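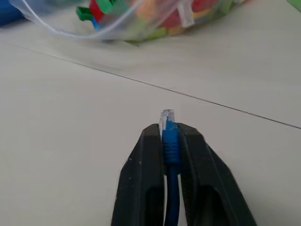
Section 4. Installing the Triltham Wall Cabinet

This section covers mounting the cabinet, fitting the patch panel, and labeling. Read all of Section 4 before drilling. Electrical supply to the cabinet is covered in Section 6 and must be done by a qualified electrician where local code requires it.

4.1 Choosing a location

The cabinet is designed for indoor walls of masonry or wood stud construction. It must not be mounted on drywall alone. Leave 700 mm of clear space in front of the door so that it can swing fully open and the inner frame can be pulled forward.

Do not install the cabinet:
- above a sink, radiator, or cooking appliance
- in a closet without a vented door
- where direct sunlight reaches the top vent

CAUTION: Check for pipes and wiring before drilling. Anadthorpe accepts no liability for damage to concealed services.

4.2 Mounting the back plate

1. Remove the back plate from the cabinet by loosening the captive screws at the lower edge and sliding the plate down.
2. Hold the plate against the wall with the arrow pointing up. Level it and mark the upper holes. The hole centers are 435 mm apart.
3. Drill the upper holes. Use the anchors supplied for masonry. For wood studs, discard the anchors and drive the screws directly.
4. Fix the plate loosely, check the level again, then mark and drill the lower holes.
5. Tighten all screws by hand. Do not use an impact driver.
6. Lift the cabinet onto the hooks. Two people are needed for this step.
7. Tighten the captive screws.

NOTE: Cabinets shipped before January have slotted lower holes. The procedure is the same.

4.3 Fitting the patch panel

Assemble the panel before it goes into the cabinet. Punching down inside the frame is possible but slow, and the rear terminals are hard to see.

1. Clear a surface wide enough for the panel and its cable bar.
2. Snap the jacks into the panel from the rear until both latches click.
3. Bring each building cable through the brush strip and strip the jacket. Keep the pairs twisted up to the terminal.
4. Seat the conductors by color and punch down. Use wiring scheme B at both ends unless the site drawing says otherwise.
5. Tie each cable to the rear bar. The tie should turn freely on the jacket.
6. Slide the panel into the frame and secure it with the cage nuts supplied.

CAUTION: Do not bend building cable tighter than four times its outside diameter. A kinked cable must be replaced.

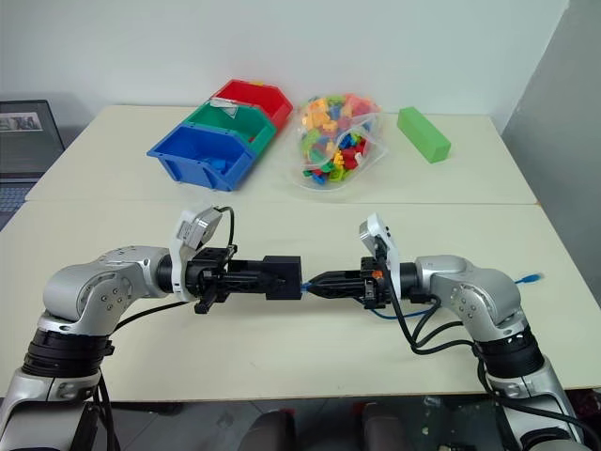 Service loops are required on every cable that crosses the hinge side of the inner frame. Form the loop with the frame pulled fully forward, then close the frame slowly and watch for pinching. The same rule applies to any cable run to a part that moves: the black cable at the left wrist camera rises in a loop before it comes back down along the arm, and a hinge cable should be given slack in the same way. Fix the loop at its two ends only and leave the middle free.

4.4 Labeling and testing

1. Label both ends of each cable before connecting patch cords. Use the room number followed by the outlet letter.
2. Test each link with a wire map tester. Correct any open, short, or split pair before continuing.
3. Copy the results to the card inside the door.
4. Connect the patch cords. Press each plug in until the tab clicks, then pull gently to confirm that it is locked.

If a link fails after being punched down again, replace the jack. Spare jacks are sold under part number 462 and fit both the Triltham and Dosville panels. Gebremichael keystone frames need the adapter listed in Appendix C.

Document owner: Habibur Munshi
Last revised: March 26, 2018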